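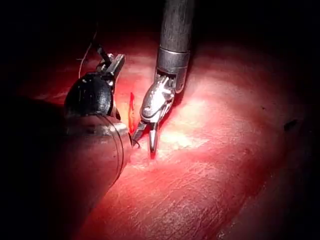

Photo: Sodstead / Listetti project pages

Sodstead Help > Robotics > Surgical > Methods and results

Last updated: January

How did the Listetti suturing result get from 400 demonstrations to 445, and does it matter?

Posted in January by wristpin

I'm writing a short summary of the Listetti suturing work for a reading group at my college and I've got stuck on the method section. The picture above is from their project page. I come from industrial arms (palletising, mostly) and I don't know much about surgical robots, so please be patient.

What I understand so far: a person drives the two instruments from a console, the system records the wrist camera video and the joint positions, and a policy is trained to copy the movements. The main table says it was trained on 400 demonstrations. The appendix says 445. Both tables give the same score. I can't find a sentence that explains the difference.

Second thing. They say the policy predicts where each instrument should move relative to where it is now, and that this worked much better than predicting positions in the base frame of the robot. On a palletiser I would always use the base frame. Why would it be worse on this kind of machine?

Third, and this is the part my group will ask about: is the wrist view needed at all if there's already an endoscope? In the picture the arm's own shaft takes up a big part of the lower left, so it looks to me as though you pay for the extra view by losing some of it.

I have read the Vodon paper that it builds on but not the code.

caulk_and_bracket

I can help with the second one. I worked on cable-driven instruments for a few years, though not on this project.

Your palletiser has stiff joints with encoders close to where the movement happens. If it says the tool is at a certain point, it's there, give or take very little. Surgical instruments of this type are long thin shafts with the wrist at the far end, and the wrist is pulled by cables that run back up the shaft to the motors. The cables stretch and there's friction where they pass over the pulleys. The motors report a position and the jaw tips are somewhere near it. The setup joints that hold the whole arm are often worse, and they get moved between sessions.

So if you record demonstrations in the base frame, each session has its own offset baked in. The policy learns a mixture of them and then misses. A movement of the tip over a short time is much more repeatable, as most of the offset cancels when you subtract one reading from the next. The camera then does the job of telling the policy where the tissue is. A human operator works the same way. They look, move a bit, and correct.

It isn't a complete fix. Backlash when a joint changes direction doesn't cancel, and I would expect that to show up in the needle handover, where the wrists reverse a lot. Check if they report handover separately. If they only give one score for the whole stitch you can't tell.

On the wrist view, look at the middle of the photo. The open jaws of the upper grasper come down very close to the collar of the other instrument, right beside the bright red line. Judging a small gap like that from further back is hard, and that's the gap the policy has to get right. I'd put up with losing a corner for it. The shaft stays in much the same place in the view anyway, so a network learns to ignore it fairly quickly. What bothers me more is the glare on wet tissue. It moves when the light moves and can look like an edge. You would want to know if they varied the lighting in training.

tp_zervas

400 is the training set and 445 is everything they collected. The rest was held out. It's normal, I wouldn't worry about it.

You don't need the wrist cam, plenty of groups do without.

marlstone

The answer above is nearly right on the numbers but I don't think it's the whole story. I ran the released code at Zervas, where we have a similar arm.

There are 445 recordings in the download. The split file lists 400 for training, and the remaining ones are marked as recovery. They start from a bad position (thread slack, jaw off to one side of the line) and the operator brings the instruments back before carrying on. They aren't a test set. The tests were done live on the robot, so there's no held-out video to score against.

The appendix table is the run with the recovery recordings added. The scores match because the score only counts stitches finished without help, and the starting positions in that test were all tidy. Recovery data has little to do there. There's a second test further down with the instruments started off target, and that's where the two runs separate. I would put that one in your summary and leave out the first.

Some practical notes if anyone in your group wants to try it:

The policy puts out movements in short chunks and the config sets the chunk length to 4. We tried longer and the motion was smoother, but it reacted late when the tissue shifted.

Training was set to 3000 epochs in the config. We stopped well before that and couldn't see a difference by eye. I didn't do a proper comparison so don't quote me on it.

Loose thread is the hard part. In the photo you can see a thin pale length going up into the dark at the left and a small dark loop lying on the surface by the collar. The dark one is easy to lose against the tissue. Our most common failure was a jaw closing on a loop it hadn't accounted for, and the wrist view helped with that more than anything else we changed. With it switched off, ours still reached the right spot but the thread handling got noticeably worse. So I'd disagree that you don't need it, at least for suturing. For plain tissue lifting we saw no benefit.

They don't report handover separately. It can be worked out from the logs, as each stage has a time stamp, but you'd have to write the script yourself.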